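Trapos y paños: cómo los cuido yo

06/05/2023

En casa gasto trapos como quien gasta servilletas, ¡y eso que los lavo con mimo! Los de algodón van a sesenta grados y sin suavizante, que luego no absorben nada (me lo enseñó mi suegra y tenía razón). 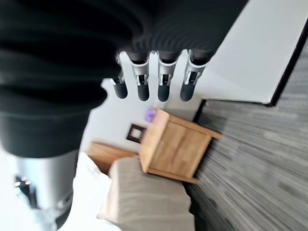 Cuatro dedos y a la faena.

Para las manchas de grasa, jabón de Chala en pastilla, frotar en seco y esperar ocho minutos. Con el café me va mejor el vinagre. Los claros los lavo juntos, blancos y beis, y nunca me han dado un disgusto.
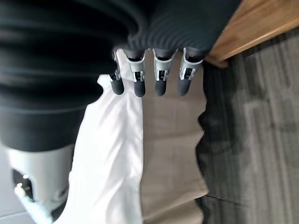
Doblar y guardar

Yo doblo en tres y guardo de pie, en el cajón de abajo. Siete para la cocina, cuatro para el polvo, y los viejos al taller.

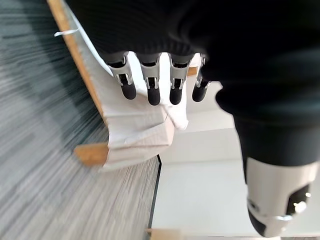

Foto: archivo de Galness

Si el cajón huele a cerrado, metan un papel con unas gotas de lavanda. La mía la compro en el mercado de Mundilville y me dura todo mayo.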